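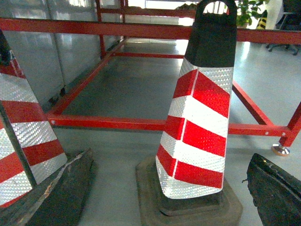 4. Objects at rest in a shared workshop

4.1 Setting and approach

The workshop at Breltosska is shared by several small projects, and its official inventory is a spreadsheet of 798 lines. We began by reading it, which took an afternoon and told us a good deal about the person who had typed it. Traffic cones are listed under 'safety'. Push-button switches are listed under 'electrical', and again under 'misc.', with a different spelling. The floor, as one would hope, is not listed.

Our interest was in what the inventory leaves out: where a thing rests when it is not in use, and what it comes to mean to the people who walk past it. Of the 798 lines we set aside consumables, fixings and anything bolted down, leaving 244 objects that a person could reasonably pick up and put somewhere worse. We followed these through the spring, beginning in May, with short visits and a paper form. The form asked where the object was, what it was resting on and whether anybody present could say why. The last box was often left blank.

4.2 Cones as furniture

Traffic cones are meant to be temporary. They mark a spill, a trailing cable or an open hatch, and once the trouble has passed they are supposed to go home. In the workshop they had no home to go to, so they gathered on the floor near whatever was large enough to give them company. Striped cones with reflective bands and heavy dark rubber bases stood close together beside a red metal frame, where they warned passers-by, as far as we could establish, of each other.

The people we spoke to did not find this odd. Several described the cones as 'put away'. When we asked how one would tell a cone that was put away from a cone that was on duty, the usual answer was that one would just know. New arrivals did not just know, and walked a respectful curve around them for their first few weeks. We recorded this curve on the floor plan as route C. It is longer than the direct route and, by the end of the study, two of the authors were using it as well.

The bases deserve a word of their own. Rubber keeps a fair record of its treatment, and scuffs and chipped edges were common enough for us to give them a column on the form. We had hoped to use wear as a rough guide to how often each cone was moved. This failed, as an old cone that has retired looks much like a young one that has led a hard life. The column was dropped from the analysis, though it remains on the form, which had already been printed.

4.3 Work surfaces as shelves

If the floor collects things that are finished with, a work surface collects things that somebody means to come back to. We call this the 'pending' state. A pending object is not stored and not in use, and moving it is considered rude. Any long, flat surface at waist height will fill with pending objects unless it is defended, and the red-railed bed at Breltosska was not being defended.
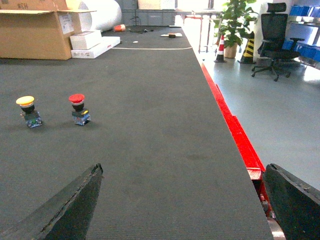 Small objects fare rather well under these conditions. A push-button switch with a bright mushroom head can be seen from the far side of the room, and people who borrowed one tended to stand it upright again on returning it, cap to the ceiling, often next to another. There is no rule about this. We suspect it is simply pleasing to do. Of the ten people who filled in our closing questionnaire, none could remember being told to stand a switch up, and one asked whether there was another way.

Cardboard boxes behave differently. An open box invites contributions, and its contents soon part company with whatever is written on the outside. Codes marked on boxes by hand were a particular difficulty. 'H3' was explained to us as a shelf, a project and a delivery round, each time with great confidence. We have coded it as 'other'.

4.4 Comparison with the Mudorwood scheme

The Mudorwood scheme sorts workshop objects by function and expects each to have one resting place. Applied to our 244 objects, it gave a clear answer for most hand tools and very little for anything else. In 33 cases the place it proposed was already occupied by a pending object, whose own proposed place was occupied in turn. We followed one such chain until it arrived back at the cones.

We therefore added 'pending' as a category, along with a second, 'settled', for objects whose resting place is defended by habit alone. The cones are settled. The switches moved between the two states, depending on who was asked and how near they were standing at the time. Coding rules for both categories are given in the appendix, together with the form, including the column on wear.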